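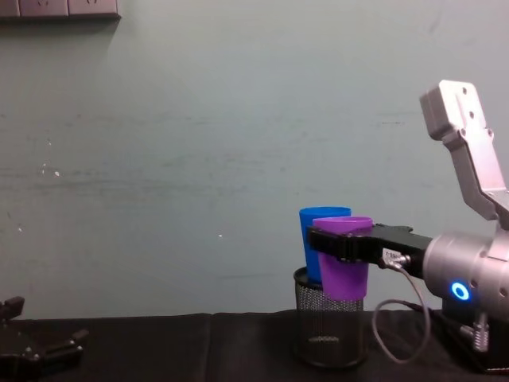

*Purple cup, blue cup, wire-mesh container, black tablecloth.*

# Jatima rental listings table

Monthly asking rents for apartments and small houses in Jatima, gathered from public listings and cleaned by hand. The current release covers listings first posted in September. It has 1695 rows, one per listing.

Maintained by Shanti Shukla and Calum Crichton. Ritu Chaturvedi wrote the de-duplication script. Lajos Nyitrai checks the neighborhood boundaries before each release.

## Files

- `listings.csv`: the main table
- `areas.csv`: the 19 neighborhood codes and their names
- `dropped.csv`: rows removed during cleaning, with a reason code
- `clean.py`: goes from the raw export to `listings.csv`

All files are UTF-8, comma separated, with a header row.

## Columns in listings.csv

| Column | Type | Notes |
|---|---|---|
| `listing_id` | string | Stable within a release only |
| `area` | string | Code from `areas.csv` |
| `kind` | string | `apt`, `house`, `room` |
| `beds` | integer | Studios are 0 |
| `sqft` | integer | Blank if the listing gave none |
| `rent` | integer | Monthly asking rent, whole dollars |
| `utilities` | string | `in`, `out`, `part`, `unknown` |
| `pets` | string | `yes`, `no`, `ask`, `unknown` |
| `source` | string | `risance` or `stomby` |

## Sources

Listings come from two sites, Risance and Stomby. Risance is mostly property managers and larger buildings. Stomby has more owner listings, and its addresses are often only a cross street. When the same unit is on both, we keep the Risance row and copy over any fields it left blank.

## Cleaning rules

1. Listings under $200 a month are dropped. Nearly all of them are parking or storage.
2. Listings over $4000 a month are kept but checked by hand. A few were sale listings in the wrong category, and those went to `dropped.csv`.
3. Weekly rents are dropped, not converted.
4. If a listing gave a range, `rent` is the low end.
5. Move-in specials are ignored. One month free does not change `rent`.

The rule for ranges changed with this release. Older releases used the midpoint, so medians for large buildings will look lower than they used to. Rerun `clean.py --range mid` to get the old behavior.

## Known problems

- The Mishra Street area was split into two codes, `MS1` and `MS2`. Older releases have a single `MS`.
- `sqft` is missing far more often for Stomby rows. Don't compare rent per square foot across the two sources.
- Asking rent is what the landlord posted. We have no data on signed leases or renewals.
- `room` rows sometimes give `beds` for the whole house. Filter them out before grouping by bedroom count.
- Listings that went up and came down between two exports are missed. The export runs every Saturday at 6 a.m.

## Running the script

```
pip install -r requirements.txt
python clean.py raw/ --out listings.csv
```

## Corrections

Open an issue with the `listing_id` and the release month. Pushpa Yadav goes through them before the next release. Please don't edit `listings.csv` in a pull request; change `clean.py` or add a line to `overrides.csv`, creating it in the top folder if you don't have one.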